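# Chapter 9: Storage at the Entry

By the end of this chapter you should be able to:

- work out how much storage a household needs at its front door
- compare open, closed and bench storage
- read a simple hallway plan and mark the clear path on it
- write a one-page recommendation for a client

## Key terms

clear path, drop zone, open shelving, tier, turnover, dead storage

## 9.1 The first two metres

Most homes are entered and left several times a day, and nearly everything people carry has to be put down somewhere near the door. Keys, mail, school bags, coats, umbrellas and shoes all arrive in the same small space. Designers call this space the drop zone. In older houses it may be a separate porch or hall. In a flat it is often a strip of wall beside the living room.

Shoes take up more of the drop zone than any other item. They come in pairs, they cannot be folded, and they carry dirt. Many families also take their shoes off at the door as a matter of custom, so the number of pairs near the entry can be much higher than a visitor would guess.

Before choosing any furniture, find out the turnover. Turnover is the number of pairs worn in a normal week. Pairs that are not worn in that week are dead storage and belong in a bedroom wardrobe or under a bed. Students often skip this step and design for every pair in the house. The result is a cabinet that fills the hallway.

## 9.2 Open shelving

Open shelving is the simplest type. It has a frame, two or more tiers, and no doors. Air moves around the shoes, and a missing pair is easy to notice. The weak points are dust and appearance. Raised rims help keep shoes from sliding off, but they also catch grit and need to be wiped.

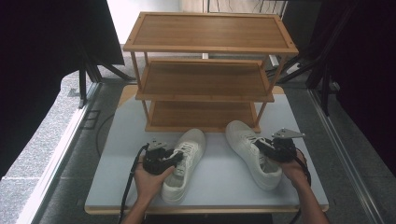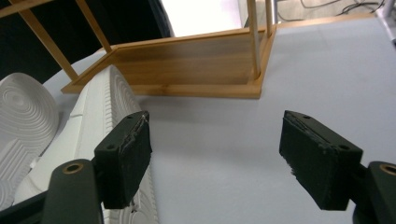
When you measure for open shelving, measure the shoes first. Line up one pair for each member of the household, heels level, and record the longest shoe and the widest pair. Boots should be measured separately for height. A tier that is too shallow leaves toes hanging over the edge, where they get knocked by people walking past.

The colour of the shelf matters less than its finish. An unsealed surface will stain if wet shoes are left on it. A sealed one can be cleaned with a damp cloth.

## 9.3 Case study: the Cheng flat

Hiu-tung Cheng rents a flat in Jultilstead with her mother and 2 school-aged children. The hallway is 9 feet long. A closed cabinet left by the last tenant stood against the left wall, and its doors could not be opened while anyone was standing at the coat hooks.

Afroza Marikar, a student on placement, drew the hallway to scale and marked the swing of each door. She then asked the family to keep a tally of the shoes they wore for a week. Her recommendation was to remove the cabinet, put a narrow open rack at the far end, and move winter boots to the bedroom from spring until autumn. The clear path grew from 60 cm to 70 cm.

The children's grandmother asked for somewhere to sit while changing her shoes. Marikar added a folding stool to the plan, hung from a hook at waist height.

## Before you read on

1. Draw the entry of your own home to scale. Shade the drop zone.
2. Keep a turnover tally for one week.
3. Why might a closed cabinet suit one household and fail in another of the same size?

Bring your drawing to class. You will need it for the bench storage exercise in Section 9.4.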